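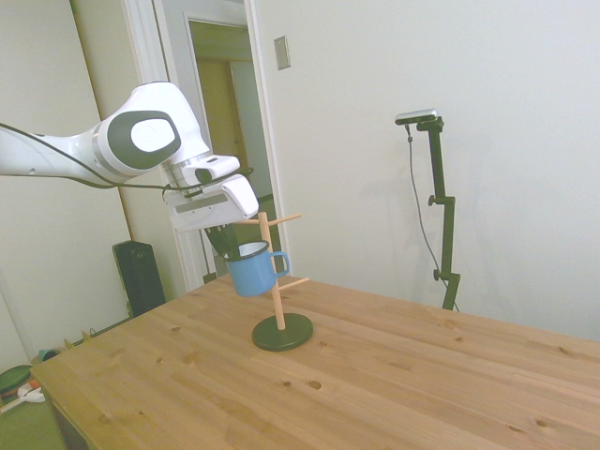 1/ Enamel chipping on mugs: a short thread

Most chips on enamelware start at the rim or the foot. Both are tight bends, and glass over a tight bend in steel is under more stress than glass on a flat wall. The middle of the mug can take a fair knock. The rim can't.

2/ What the coating is: powdered glass, mixed with clay and water, applied to pressed steel, dried, and fired. Usually two layers. The ground coat bonds to the metal. The cover coat carries the color.

3/ Steel shrinks more than glass on cooling. That leaves the enamel in compression, and you want that. Glass in compression is strong. It fails when something puts it in tension: a hard knock, a bent rim, or cold water into an empty mug that has been sitting on a burner.

4/ I keep a log of the mugs at the Fornovport canteen. Stock at the start was 1,890. After one year, 19 had chips deep enough to show steel. Rim chips outnumbered all the others put together.

5/ The main cause was stacking. A nested mug rests its foot on the rim or inner wall of the one below, and every time the stack gets bumped the contact point takes the load. Pegs or a single layer on a shelf avoid this.

6/ Hanging has its own weak point. The handle is welded on before coating, and the enamel is often thin where the weld meets the wall. Look there once in a while. Fine hairlines that don't catch a fingernail can be left alone.

7/ Younes El Fassi asked about dishwashers. The heat is fine. The trouble is contact between pieces during the cycle, plus alkaline detergent, which dulls the gloss over a few hundred washes. Space them out and use the lower dose.

8/ Scouring powder does the same thing faster. For tea stains: one spoon of baking soda, hot water, leave it an hour, soft cloth. For burnt milk, simmer the same mix for ten minutes and let it cool on its own.

9/ If it has chipped on the outside, dry it well after each wash. Bare steel rusts at the edge of the chip and the rust creeps under the glass. A dab of food oil slows it down.

10/ If it has chipped on the inside, retire it. Rust is the smaller worry. Loose glass at the edge of a fresh chip is the bigger one. Pens, seedlings, screws — all fine uses.

11/ Cold-cure repair paint is not enamel. It is a resin, it softens with heat, and most of it is not rated for food. Outside of the base only, if at all.

12/ Essam Tawfik asks whether thicker coating means a tougher mug. Mostly no. Thick enamel chips more easily on a bend, and in bigger flakes. Heavier steel helps more, as it flexes less. Pick up two mugs of the same size and take the heavier one, then check that the rim is evenly covered.

13/ Next thread is on cast iron, probably in July. Send lid questions before then.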